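Podora site -- the Kurier carts, July

Quick gallery, more to follow when I get 10 minutes. The delivery carts have been running parcels between the Granmont block and stores for 90 days now. Two of us used to walk it all day with a trolley. Now we load, sign off and deal with whatever gets stuck. Less walking, more screen. Knees better, some people miss the chat on the way round. Fair enough.

Rota has changed aswell -- early start gone, one person on the desk till 2. Khalaf run still done by hand for now.

Captions are short, sorry, typed between jobs.

1. The road run
Kerb one side, grass the other, low buildings and big trees up ahead. Veiw from right down near the tarmac.
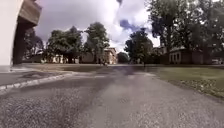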